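Zwei Arme im Hinterhof

Als ich bei Arvo Seppälä klingele, passiert erst mal gar nichts. Dann brüllt jemand von hinten: "Ist offen, pass auf die Stufe auf!" Zu spät, aber gut, ich bin drin. Die Werkstatt heißt Inden, liegt in einem Hinterhof und riecht nach Kaffee und warmem Lötzinn. Arvo teilt sie sich mit Kirstin Guthrie, die Möbel restauriert, und mit Tumelo Masilela, den ich an diesem Nachmittag nur am Telefon höre, und zwar ziemlich laut.

Ich bin wegen der Roboterarme da. Angefangen hat das Ganze im Januar, erzählt Arvo, während er einen Stuhl für mich freiräumt. "Ich wollte eigentlich einen einzigen Arm bauen. Einen! Der sollte mir Kleinteile sortieren. Und dann stand ich da, hab mit links eine Schublade aufgehalten und mit rechts reingegriffen und dachte, na toll, mit einem wird das nichts."

Also zwei. Die Kostenfrage stelle ich natürlich gleich (sorry, bin so), und Arvo holt tatsächlich ein Heft heraus. 1.456 Euro hatte er sich als Grenze gesetzt, eine Zahl, die er heute selbst nicht mehr erklären kann. Geworden sind es 1.782. "Der Unterschied, das sind Motoren, die ich falsch herum angeschlossen habe", sagt er. "Und Kabel. Du glaubst nicht, wie viel Kabel man braucht, wenn sich alles bewegt."

Kirstin, die nebenan schleift, ruft herüber, er solle auch von den Wänden erzählen. Arvo verdreht die Augen. Die Arme arbeiten nämlich in einer Art Nische, hinten und an den Seiten zu, hellgrau. Vorher stand alles frei, und jedes Mal, wenn jemand im bunten Pulli vorbeilief, wurde die Bilderkennung nervös. "Kirstin hat einen orangen Pullover", sagt Arvo, "und meine unteren Schubladen sind orange. Mehr sag ich dazu nicht." Die Wände hat sie ihm dann an einem Abend zugeschnitten, im Tausch gegen eine reparierte Bandsäge.
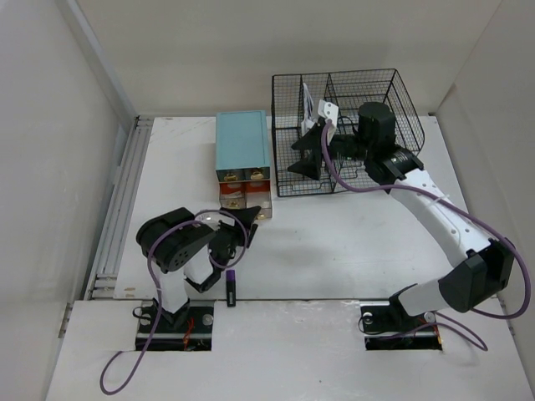 Was die beiden können sollen, frage ich. "Aufräumen", sagt Arvo, ohne nachzudenken. Sachen aus Schubladen nehmen, in Fächer stellen, wieder herausholen. Klingt langweilig, ist aber offenbar die Hölle! Papier und Karten seien am schlimmsten, die biegen sich weg, sobald ein Greifer ein bisschen zu fest zupackt. Und dann das Drahtgeflecht. "Für dich ist das ein Korb. Für die Software ist das lauter Loch mit ein bisschen Schwarz dazwischen."

Gesteuert wird das Ganze mit einem Programm, das er Hindum getauft hat, nach einem Dorf, durch das er mal mit dem Rad gefahren ist. Die erste Version hatte 891 Zeilen und konnte genau eine Sache: den rechten Arm gegen die Wand fahren. Tumelo hat dann den größten Teil neu geschrieben. Ich bekomme ihn auf Lautsprecher. "Arvo programmiert, wie andere Leute Koffer packen", sagt er. "Alles rein und draufsetzen." Arvo nickt dazu ganz friedlich.

Wie oft klappt es denn inzwischen? Er wiegt den Kopf. Gestern Abend habe er 16 Durchgänge hintereinander laufen lassen und bei den meisten nicht eingreifen müssen. Bei einem hat sich ein Kabel verhakt, danach war Feierabend. Die Kabelführung will er als Nächstes angehen, im Moment hängt da noch einiges in Schlaufen herum, und das ärgert ihn sichtlich mehr als mich.

Ob er sowas auch Anfängern empfehlen würde? Jein. "Fang mit einem Arm an und kauf Schrauben auf Vorrat", sagt er. "Und bau dir den Tisch zuerst. Ich hab den Tisch dreimal umgebaut, weil ich immer dachte, der Tisch ist doch egal." Kirstin ruft, es sei viermal gewesen. Die beiden diskutieren das kurz aus, ich trinke solange meinen Kaffee.

Im Sommer will Arvo die Baupläne ins Netz stellen, wenn Tumelo bis dahin die Anleitung gegengelesen hat. Der sagt am Telefon dazu nur: "Welche Anleitung?"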